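Ticket: dive computer not pairing / wrong surface interval after pool session
Opened: September 13, 2023
Site: Bavthorpe pool and classroom
Unit: Trokport wrist computer, rental set, no. 42
Status: open, workaround in place

Reported by desk after the afternoon class. Student says computer went to lockout on the second pool dive. Max depth in that pool is shallow, no way it should lock. Came up, screen flashing, no buttons for a bit, then normal again. Surface interval showing 84 minutes when they'd been sitting on the side for a lunch break much longer than that.

First look. Battery icon full. Strap fine. Wet contacts clean, wiped them anyway. Date correct, time wrong. Clock is 2 hours behind the wall clock. Reset it, logged out, logged in. Held OK for ten minutes then dropped back again. So not just somebody pressing the wrong thing.

Tried pairing with the classroom laptop to pull the log. Laptop sees it, asks for the code, then "device busy". Same on my phone. Another unit from the same crate paired first time, so laptop is fine and the cable is fine.

Pulled the battery. Left it out over the weekly kit check, put a new one in. O-ring looked ok but swapped it, they're cheap. Greased lightly. Cap went on square.

After battery change:
clock holds
pairing still fails
log screen says 2 dives, should be more than that from the course
conservatism setting had gone back to factory

Set conservatism back to the school setting. Check this on EVERY unit after a battery change, we got caught out by the same thing in May and the student had been diving on factory for two days.

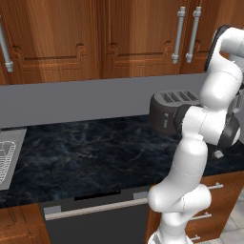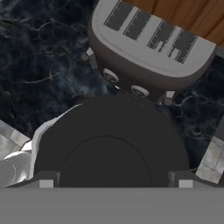
Next thing, firmware. Box label says current, menu says one older. Checked the rest of the crate, all on the current one except this. Guessing it missed the update when it was out on loan to Andstead and came back after the others were done. Loan sheet has it signed back in but nothing in the update column. Please fill in the update colum, that's what it's for.

Tried the update over the cable. Got to the progress bar, stopped near the end, unit restarted itself. Tried again on the desk PC instead of the classroom laptop. Same point, same restart. Third go with everything else unplugged from the PC - went through. No idea if that was the reason or luck.

After update:
pairs with laptop
pairs with phone
log downloads, older dives are back, so they weren't lost, just not showing
time correct, conservatism correct (checked again)

Download shows the lockout dive properly now. It has the unit reading a fast ascent, then a depth that isn't possible in our pool, then back to normal. Depth sensor then, or water in the port. Rinsed the port in warm fresh water, left to soak, no poking at it with anything. Don't blow air in there please, the manual says no and so do I.

Ran it in the test pot next to a known good unit. Two runs matched. Third run it read deeper than the other one by a bit, then settled. Not happy with that. It is NOT going out to students until it's been looked at.

Emailed Arnardóttir service desk with the log file and serial. Auto reply only so far. They'll want proof of purchase, it's in the blue folder with the regulator receipts, not the one marked rentals.

Workaround for the Rescue group: use the spare from the instructor crate. Already set to school settings, battery good, strap is long so trim or tuck. Write the swap on the sheet so the logs go to the right student. The student from the lockout dive has had their log printed and the odd dive marked, instructor to sign next to it.

To do
chase service desk
check clock and firmware on the two units coming back from Andstead before they go in the crate
order batteries and o-rings, down to the last pack
tag on this unit, red, DO NOT ISSUE

Leaving ticket open til service answers. If anyone sees a lockout on another unit add it here, don't start a new one.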